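Minutes of the tenants' meeting, Voltau House, Dredbridge
Month: November
Start: 18.30, in the common room on the top floor
Present: the residents' group and one person from Boiko, our managing agent. The quorum was reached.

1. Minutes of the last meeting
Accepted with one correction. The lift was out of service for 2 days, not for one week.

2. Curtains in the common room
The question was whether to keep the sheer curtains or to buy roller blinds. The offer from Drundmont was read aloud. Several residents said that the thin curtain is pleasant by day, because it softens the light and one can still make out the buildings through it.

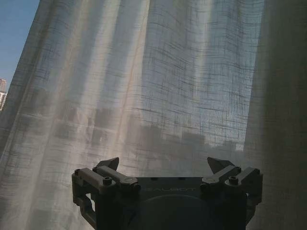 Others find that the room is too bright for the film afternoons. After some discussion it was agreed to keep the sheer curtains for now and to ask Drundmont for a second price, for a thicker lining only. Washing will be done at 30 degrees or by hand — the label must be checked first.

3. Window and sill
The brown wooden sill should be oiled before the winter. Boiko will pay for the oil, the residents will do the work. It was asked again that no plant pots are left on the sill without a saucer. The black window frames will be wiped at the same time, and the rubber seals looked at. 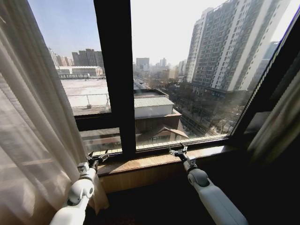

4. View and neighbouring roofs
A resident asked if the owner of the flat roof next to us plans to build higher. Boiko has received no letter about this. The railing on that roof is not our matter, but Boiko will pass on the question of who looks after it.

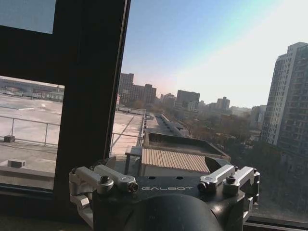
It was also asked whether the lower roof with the ribbed panels could be the reason for the noise in heavy rain. Opinions were divided. Residents who hear it at night are invited to write down the time and send it to Boiko.

5. Money
The room fund stands at 56 pounds. A sum of 24 pounds was approved for curtain hooks and cloths.

6. Other business
The key of the common room must be returned before 22.00. The heating was discussed shortly and moved to the next meeting.

The meeting closed at 19.50.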